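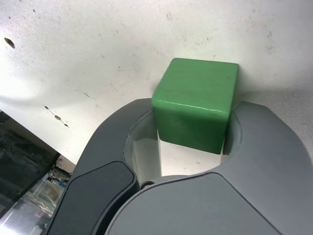

4. Check and freshen up your blocks

Now for the fun part — getting to know your Drosham blocks! Start with the green cube and work through the rest of the set.

4.1 Turn the cube over and look at every face. Faint streaks of wood grain under the paint are normal, and every block has its own!

4.2 Run a fingertip over any thin line or scratch. If it feels rough, rub it lightly with fine sandpaper.

4.3 Wipe with a barely damp cloth and let it air-dry for 30 minutes before you build.

Caution: Never soak the blocks — wood swells.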